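# The Second Life of the Household Appliance

Repair was once an ordinary part of owning things. A wireless set or a sewing machine was bought with the expectation that it would be opened several times in its life, and most towns kept at least one shop where this could be done. The trade has shrunk over two generations, and its return, where it has returned, has been uneven.

The Trilley Repair Centre is one of the places where it has. Founded in a former seed merchant's premises, it accepts small household goods from residents of the town and the surrounding villages. In its last full year it received 2,913 items, of which 1,351 were returned to their owners in working order. The remainder were stripped for parts, sent for recycling or, in a good many cases, never collected.

Liam Dawber, who manages the centre, regards the second figure as respectable. Many articles arrive after years in a loft, and a fair number have already been opened at home with the wrong screwdriver. "We are often asked to undo a repair before we can begin one," he notes. Cracked housings and stripped threads account for more refusals than electrical faults do.

The question of how goods are held together runs through every conversation at Trilley. A case closed with screws may be opened and shut many times. One closed with glue or moulded clips may survive a single opening, and the centre's staff are obliged to warn owners of this before work starts. Written consent is taken at the counter, and the form has been revised twice in order to make the risk plain.

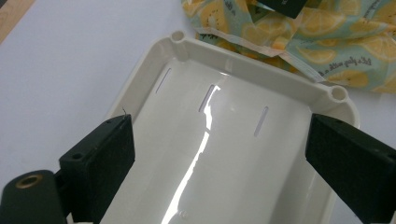 *An open plastic tray with hollow posts moulded into its corners.*

Plastic presents particular difficulties. It becomes brittle with age and sunlight, and replacement mouldings for older goods are seldom kept in stock. Libor Hudec, who spent most of his working life at the Kustovano appliance works before moving to Britain, recalls that spare housings were held there for 11 years after a model was withdrawn. Storage was costly, and the practice ended when the stores building was sold. He now teaches the centre's evening course in casework, which covers filling, pinning and the rebuilding of broken screw posts.

The course is one of four. Hiyori Tamura's class on finishes has the longest waiting list, drawn largely from people who own a single good piece of furniture and are afraid to touch it. Her advice is cautious. Wax and dust should be removed before any judgement is made about the condition of a surface, and a polish should be tried first where it will not be seen. She discourages the filling of light scratches on dark, high-gloss pieces, on the ground that a poor fill catches the eye sooner than the scratch did.

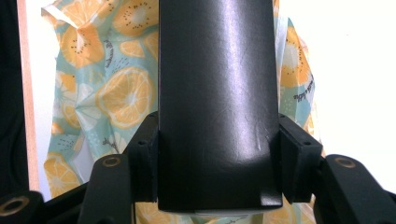
*Fine scratches on a glossy black surface.*

Funding remains the chief concern. The centre charges a modest fee for each item, to which the Thaler Foundation adds an annual grant of £3,000. Neither covers the rent. Berkay Şimşekoğlu, who keeps the accounts, has proposed a yearly subscription for households, and a trial will open in November. A similar arrangement at Verkard, a smaller workshop along the coast, has met its costs for two years running, though it handles bicycles and garden tools only.

There is also the matter of who will do the work. Alper Ertürk, the youngest of the paid repairers, came to the centre from a college course in electronics and was surprised by how little of his day is spent on circuits. Much of it goes on cleaning contacts, freeing seized hinges and writing to suppliers. Two further trainees are to join him next year, one of them in furniture, and the former loading bay is being fitted with benches for their use.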